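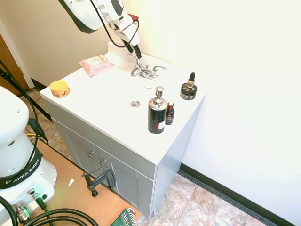

Chapter 2
Water in the Home

Every house has a story of water. It comes in by one pipe, it is used in the kitchen and the bathroom, and it leaves by another pipe. In this chapter we study the first part of this way, from the street to the faucet.

The town of Bondura lies on the river Tu, and until the last century its people carried water from the bank by hand. The first public line was opened with 165 houses connected. Today the network serves 1,851 houses, and the water comes from the Plutia reservoir, in the hills above the town. Because the reservoir is higher than the houses, no pump is needed - the weight of the water makes the pressure.

The neighboring village of Ziltavlow is in a different situation. It stands almost at the same height as the reservoir, so the pressure there is weak, and a pump must lift the water into a tower first.

Before you read further, find the main valve in your own home and the meter next to it. Write down the number on the meter in the evening and again in the morning. You will need both numbers in Section 2.2.

2.1 Pressure and height

Pressure is the force of the water on each unit of area. In a pipe where the water stands still, it depends on the height of the water above the point where we measure.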